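Open day walk-round, Holtville robotics room
Checked by me (Nest Meredith), November, before doors at ten

Emergency stop: OK. Pressed it twice, Lleucu reset it from the desk.

Arm speed limit: OK, set low for visitors.

Mains leads: one trailing by the door, now taped down. I tripped on it myself — so that one got done quickly! 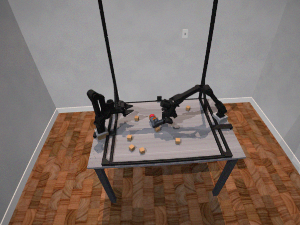
Simulator screen: OK. Lleucu had the cube task going on Eka while I went round, and it ran nicely (I could have watched all morning).

Visitor line: NOT OK. Tape is too close to the real arms, please move it back a good stride before we let the school in.

Room limit: 66, sign is up. We had more than 1,000 through last year, so someone has to mind the door.

Still to do: first aid box, spare fuse.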